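From the Packing Floor
July 6, 2023

Hello again, friends. I hope your summer has started kindly and that at least one of your lines has behaved itself long enough for you to take some time off. Ours has been busy in the good way, and I have been meaning to write this piece since January, when the same question landed in my inbox from three different bakeries in the same week. It was a question about labels, and why they go on crooked when everything on the labeler looks right.

I have a soft spot for this one. My first job out of school was on a jam line, where I spent most of a winter standing next to an old wraparound labeler with a rag in one hand and a roll of labels in the other (strawberry, mostly, and I still can't look at that particular red). So please forgive me if I go on a bit.

The first thing people do when labels go crooked is adjust the label head. I did it too. You loosen the bracket, tip it a hair, run 40 jars, and it looks better. Then the next batch comes through and it leans the other way, so you tip it back, and by lunch you have no idea where you started. If that sounds like your morning, please put the wrench down and go look upstream, at the spot where the containers meet the belt.

Very often the trouble is spacing. Jars that arrive bunched up will nudge one another just as they reach the peel plate, and a nudge the width of a pencil line is plenty to throw off a long label. On our Ula labelers we like to see a steady gap, and the easiest way to get one is to run the labeling belt a little faster than the belt feeding it. People sometimes slow everything down instead, thinking it will be gentler, and the jars bunch up even more. I have watched it happen with a room full of sensible adults looking on, myself included.

Guide rails come next. Get down at belt level with a flashlight and look along them from the infeed end. They should just keep the container company, if you know what I mean, without squeezing it. A rail that has crept in at one end will turn a round jar slightly as it passes, and a square bottle will simply come through at an angle. Rails creep after washdown, after a format change, and after somebody leans on them to talk to a friend. Mark the right position with a paint pen for each container you run and you'll save yourself a great deal of squinting.

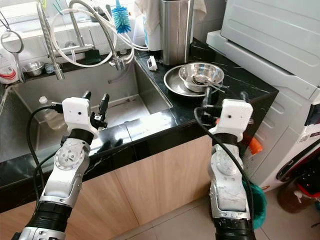 Two arms at the kitchen counter, by the sink and a stack of dishes.

Then there is moisture, which comes up every July without fail. A cold bottle coming out of a chilled filling room into a warm packing area will sweat, and a paper label on a sweating bottle will slide around like a kid on a wet kitchen floor. Lindqvist, the dressing makers we have worked with for years, fought this every summer until they put an air knife right before the label head. It was not a big expense, and their operators tell me the afternoons are much calmer now. If an air knife isn't in the budget, ask your label supplier about an adhesive made for damp surfaces and try a short roll before you order a big one.

While you're there, take a look at the peel plate itself. Dried glue builds up along the edge so slowly that you stop noticing it. A soft cloth and the cleaner listed in your manual will do nicely. Please, please no razor blades! A nick in that edge will tear backing paper for as long as the plate lives, and we ship far more replacement plates than we should have to.

When you have been through all of that, run 300 containers without touching a thing and set aside the bad ones in the order they came off. Then look at them all together on a table. If they lean the same way every time, go ahead and adjust the head, with my blessing. If they lean every which way, you are still hunting for something loose or wet or bunched.

A few bits of news before I let you go. The Plurkisard print-and-apply unit is now available with the wider web, for those of you doing case labels. Relteck customers on the older controller can request the new laminated setup card, which has a blank side for your own settings. We had 1000 of them printed and would love to see them leave the building. And the fall operator class has room for more people, so if you have somebody new on the line, send them our way. There will be pie.

Write to me any time with your crooked labels. Photos help, and so does a sample or two in a padded envelope.

Warmly,
Shoshana Okafor
Customer Training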